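Mon 2 September

Moving the desk

I spent the long weekend changing rooms. My desk has been in the back bedroom since March, and the light there is bad after three in the afternoon. The front room is smaller but faces the street, and I like hearing people go by.

The desk is a secondhand Skatell and weighs more than it looks. I took the drawers out, put old towels under the feet and slid it down the hall. It took 2 hours, most of that at the doorway. In the end I took the door off its hinges.

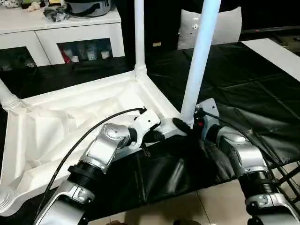 Then there was the paper. I had kept every bill from the Plovow apartment, which I left years ago. I went through around 300 sheets and kept 100 – tax things, letters, the lease. The rest went in the recycling. I also found the warranty for a heater I no longer own.

The front room has only one outlet, on the wrong wall, so a cord now runs along the baseboard behind the bookcase. I may ask an electrician for a price. I may also just get used to it.

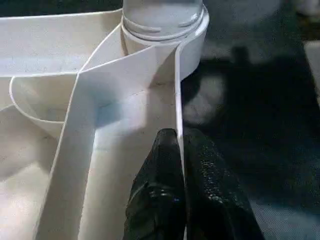 Njoroge Magesa wrote in to say that a desk facing the street never worked for him, and that he turned his sideways after a week and got more done. I'll leave mine at the window until the clocks change and see how it goes. The door is still leaning in the hall.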